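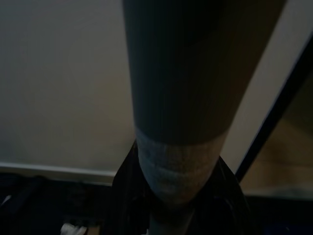
Flukby says repairs will be quicker. Tenants have heard that before

2020-09-11

Flukby, the housing firm that runs the Kırmızıgül estate, has promised that every repair reported by tenants will be dealt with in 9 working days. The pledge came in a letter sent to all 1316 flats this week, and it comes with a new phone app made by Flinix.

The letter does not say what "dealt with" means. Asked whether a job counts once a plumber has called, or only once the leak has stopped, a Flukby spokesman said the firm was "focused on outcomes" and would publish details in due course.

Umut Avcı, who chairs the tenants' group, is not impressed. "We had a promise in February as well," he said. "That one had a nicer leaflet." His group says 96 jobs reported before the summer are still open, most of them damp, broken windows and faulty door locks. Flukby disputes the figure but has not offered one of its own.

The old phone line will close once the app is up and running. Tenants without a smartphone are told to ask "a neighbour or relative" for help – a curious plan for an estate where many residents are retired and live alone.

Nevzat Güneş, head of property at Flukby, said the app had worked well at Drurkeo, a smaller estate the firm also manages. He could not say how long repairs took there before it came in, or how long they take now.

Tenants can put questions to the firm at an open meeting later this month. The letter gives no date or place for it.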